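Werkstattbuch | Abgelegt unter: Papier & Stempel, Karten, Farbversuche

23/06/2022

So, zweiter Anlauf mit den Grußkarten für den August, und diesmal schreibe ich gleich mit, sonst weiß ich nächste Woche wieder nicht, welche Mischung auf welchem Papier war (beim letzten Mal lagen lauter hübsche Probestreifen herum, und auf keinem einzigen stand etwas hinten drauf!).

Angefangen habe ich mit dem Papier. Das Dristach, das glatte, habe ich in zwei Stärken da, und ich wollte endlich wissen, ob das dünnere für Klappkarten reicht. Reicht nicht. Es lässt sich wunderbar falzen, fast ohne Falzbein, aber sobald vorne eine Lage Aquarell drauf ist, wellt sich die ganze Vorderseite und die Karte steht da wie ein Segel. Das dickere bleibt brav liegen, bricht dafür am Falz, wenn man gegen die Laufrichtung knickt. Also bitte alle: vor dem Schneiden einmal locker biegen und mit Bleistift einen Pfeil für die Laufrichtung auf den Bogen machen. Ich hab heute zwei Bögen falsch zugeschnitten, die liegen jetzt in der Restekiste und dürfen gern für Anhänger genommen werden.

Dann die Stempelfarbe. Ich hatte ja die fixe Idee, dass der Hortensienstempel zweifarbig gehen müsste: erst die Blüten in Sunside Hellblau, danach die Ränder mit einem Schwämmchen etwas dunkler. Auf dem Schmierpapier sah das großartig aus! Auf dem Dristach leider nur noch so mittel, weil die Farbe dort viel länger obenauf steht und das Schwämmchen sie gleich wieder wegnimmt. Erster Abdruck fleckig, zweiter auch, beim dritten habe ich nach dem Hellblau eine Pause eingelegt, Kaffee geholt, Pinsel gewaschen, und dann ging es. Länger warten schadet offenbar gar nichts. Mit dem Föhn habe ich es natürlich trotzdem probiert, Ungeduld eben, und prompt hatte ich am Rand so einen matten Streifen. Föhn also nur beim Embossing.

Fürs Blattgrün habe ich drei Mischungen angesetzt und bin bei der mittleren geblieben: viel Moosgrün, ein Hauch Ocker, ganz wenig Wasser. Die mit dem Blau drin war auf dem Streifen edel und auf der Karte dann trüb. Schade, ich mag sie trotzdem und hebe sie für die Trauerkarten auf.

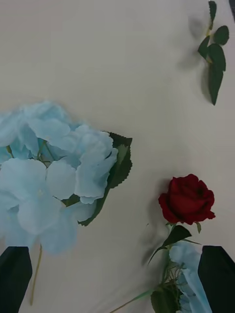
Kunstblumen auf weißem Tisch: hellblaue Hortensie, daneben das gezackte dunkelgrüne Blatt.

Weiter mit der Schrift. Der Textstempel von Anda (der mit dem schmalen »Danke«) druckt nach wie vor rechts schwächer als links. Ich dachte erst, es liegt an meiner Hand, hab ihn dann aber um 180 Grad gedreht und kopfüber gestempelt, und siehe da, die schwache Seite wandert mit. Also doch der Gummi. Abhilfe für heute: ein Stück Moosgummi unter die Karte und etwas beherzter drücken. Das D läuft dabei leicht zu, was mich beim Danken nicht sehr stört, auf einer Hochzeitskarte aber schon. Wer eine bessere Idee hat, schreibt sie bitte hier an den Rand und nicht auf einen Zettel!

Embossing habe ich nur kurz angetestet. Das Pulver Furtună, das cremeweiße, schmilzt sehr gleichmäßig und bekommt einen schönen seidigen Glanz, klebt aber wie verrückt auch an den Stellen, wo gar nichts kleben soll. Mit dem Antistatikbeutel vorher kräftig drübergehen, wirklich kräftig, und überschüssiges Pulver mit dem trockenen Haarpinsel wegnehmen, bevor die Düse angeht. Auf der hellblauen Blüte sieht man das Cremeweiß kaum, auf dem Grün dafür umso besser, da bleibe ich dran. Vielleicht nur die Blattadern? Das wäre eine Heidenarbeit, aber hübsch.

Mengen, damit es einmal irgendwo steht: Bestellt sind 199 Karten. Aus einem Bogen bekomme ich 6 heraus, wenn ich die Reste in Kauf nehme. Umschläge haben wir noch ungefähr 900, da muss also niemand nachbestellen, nur bitte die angegilbten obenauf aussortieren.

Noch offen:
- Hellblau: das Kissen ist fast leer gedrückt, Nachfüller suchen (ich meine, er steht hinter den Glitzerdosen)
- Probe mit dem Schwämmchen auf dem rauen Papier, das habe ich heute nicht mehr geschafft
- Klebepads gegen den Flüssigkleber testen, der drückt bei den Aufsatzblüten seitlich heraus
- Schneidemaschine: die Klinge reißt bei dickem Papier die letzte Ecke ein, bis zur neuen Klinge ein Blatt Schmierpapier unterlegen

Die drei besten Abdrucke liegen im obersten Fach zwischen Löschpapier, diesmal beschriftet. Bitte nichts Schweres draufstellen, beim Blattgrün traue ich der Sache noch nicht ganz.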